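Gripper notes, week nine

The project group has been collecting grasps with the hand-held tool since September, and this is the first week the numbers are worth writing down. We are at 2830 recorded attempts. Of those, 1150 are on objects with some kind of plastic wrap, the category we keep getting wrong.

The linkage on each jaw is a parallel four-bar, driven off one trigger. We reprinted the arms twice. The first set flexed at the pins under load, and the pads toed outward by enough to matter on anything round. The second set has thicker walls and keeps the cutouts, so the weight went up by 37 grams. Rangi Goodwin wanted the cutouts gone. I kept them because I can see the object through them when I line up an approach.

Cylinders lying on a soft surface are the current exercise. On a hard table the jaws close, the object centers itself, done. On cloth it sinks a little and the fabric bunches under the pads, so you have to decide how low to go before you squeeze.

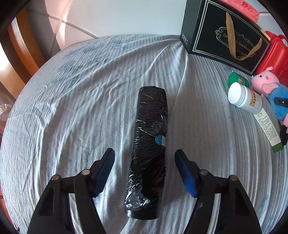 Posted by Hubert Sikora
Monday, November 22, 2021
Filed under: Bekilness robotics club, grippers

The black cylinder in its clear film is a good test piece. The wrap is tight over most of the length and bunches up near the flat end, and it throws glare in streaks. Glare is a problem for the pose estimator, which wants a clean outline. The striped sheet doesn't help it either. I start with the jaws open on both sides of the lower half and close from there.

Pads: still the blue ridged ones. Ridges across the direction of pull hold film better than the flat pads did, but film can slide over whatever is inside it, and then the grip is good and the object still moves. I don't have a fix. Rangi is casting a softer set at Hondaton this week and we will run the same 32 objects with both.

Labeling rule, since two people asked: a grasp that holds the film but lets the object turn is a fail. Please go back and relabel yours.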